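From: Anjana Bandara
To: Prirow allotments list
Subject: Re: Water butts and the November shut-off

Arif Kanagaratnam wrote:

> Does anyone know when the mains tap by the lower gate goes off this
> year? I have 14 leeks still in and a row of broad beans I only sowed
> last week. Also, is it worth emptying the butts or can they be left
> full over winter? Mine split at the seam last time.

Arif,

The tap goes off in the middle of November, same as before. The one by the top gate stays on until the first hard frost, so if you can manage a walk with two cans you will be fine for the beans. Leeks won't need anything from you now.

On the butts: I drain mine down to a third and leave the lid off the latch. The 700 litre tank behind the Nanayakkara plot is left full every year and has never cracked, but it is thick-walled and sits out of the wind. The thin green ones from Fandent do split. I lost one three winters ago and the replacement cost more than the first. If yours went at the seam I would empty it completely and turn it over.

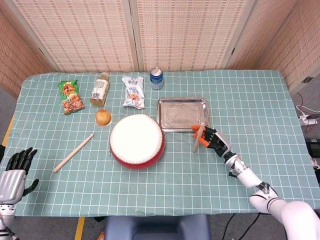 Lagging is worth doing on any standpipe you look after yourself. I use old carpet underlay and garden wire, two layers, with a bin bag over the top. Foam tube is neater but the mice had mine by January. Do the elbow at ground level as well — that is the bit that goes first.

Two other things while I am writing. The seed order to Dralov closes at the end of the month and we need 15 names on it to get the carriage free. There are 8 so far. Send me your list by email, please, not on paper through the shed door, as the last lot got damp and I couldn't read the onion sets.

The path between the lower plots is also very soft at the moment. Please keep barrows to the gravel side until we have had a dry spell.

I am usually down there from 8 in the morning if you want a hand turning the butt over.

Anjana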